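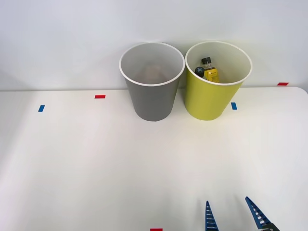
Wivita prüft Roboter im Alltagstest: Sortieren ja, Aufräumen noch nicht

Hasodton, im Juli – Können Maschinen im Haushalt oder im Laden schon einfache Handgriffe übernehmen? Wivita hat dazu mit dem Softwarehaus Fikier 19 Aufgaben untersucht, vom Einräumen kleiner Teile in Becher bis zum Auffüllen eines Regals. Jede Aufgabe wurde 50-mal wiederholt.

Am besten schnitten Aufgaben mit festen Plätzen und wenigen, bekannten Gegenständen ab. Schwierig bleiben weiche, durchsichtige oder verdeckte Dinge. Wird ein Behälter verschoben, braucht die Steuerung Uibo rund 18 Sekunden, bis sie weiterarbeitet.
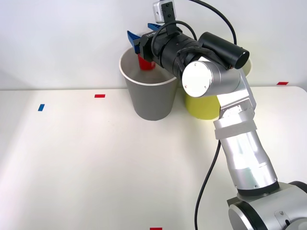 »Einen Klotz in einen Becher zu legen, ist für ein Kind keine Arbeit. Für uns ist es ein brauchbarer Maßstab«, sagt Projektleiterin Nazmiye Karakaya. »Eine Küche nach dem Abendessen würde ich dem System heute nicht überlassen.« Im Lager sieht sie früher Chancen – dort ließen sich Abläufe und Stellplätze vorgeben.

Ein Verkaufsstart ist nicht geplant. Als Nächstes folgt ein Versuch mit 300 verschiedenen Artikeln aus dem Einzelhandel. Fachbesucher können die Anlage am Freitag nach Anmeldung besichtigen.

Pressekontakt: Wivita, Nazmiye Karakaya, Hasodton | © Wivita | Impressum | Nach oben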